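Living with sensory overload at work

I was diagnosed with ADHD in my thirties, and most of what I had read until then was about school kids who can't sit still. Very little of it covered what bothered me most, which was noise. I could sit still all day. I just couldn't do it next to a printer, two phone calls and someone eating an apple.

For three years I worked in the claims office at Storngate, on an open floor with 164 desks. By two in the afternoon I would have a headache behind one eye and would be reading the same line of an email over and over. I thought I was lazy. My manager thought I was bored. I used to go and sit in the stairwell for a few minutes and then come back and do an hour of decent work, and it took me far too long to see the connection.

The psychologist I saw at the Iyamu clinic asked me to keep a notebook for a month. I had to write down the time, what I was doing, and what I could hear. I did it in February, when half the office was back from leave and the place was at its loudest. The entries were dull but they lined up. Overlapping voices were the worst. A steady hum, like the air conditioning, didn't bother me at all. 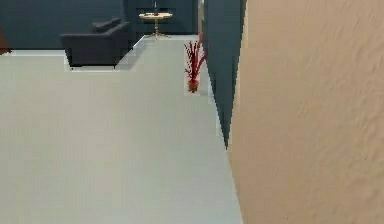
Is sensory overload the same thing as anxiety?

The two can feel similar, with a tight chest and a strong wish to leave the room, but overload usually eases once the noise or light goes away. Anxiety can hang around for hours afterwards, and plenty of people have both.

I have both, as it happens, so I had to learn to tell them apart. If I go somewhere quiet and feel better in 30 minutes, I put it down to overload. If I'm still wound up at bedtime, it was something else and I bring it up at my next appointment.

When I moved to Cliltmont I took a job with a smaller team and asked for a desk away from the kitchen. I was nervous about asking and had a whole speech ready. They said fine and that was the end of it. I also start at seven now, which gives me nearly two hours before the phones get going.

I tried a tracking app called Oveo for a while. It sent me reminders to log my mood, and the reminders became one more thing going off in my pocket – I deleted it after a few weeks and went back to the notebook. Some people in the comments on my last post said they get on well with apps, so it may just be me.

Earplugs help on the train. They don't help in meetings, where I need to follow one voice and lose it under the others. I ask for notes afterwards, and I sit with my back to the corridor when I can. I still have bad afternoons, mostly when I've slept badly or skipped lunch.

Next time I'll write about supermarkets, which are a separate problem.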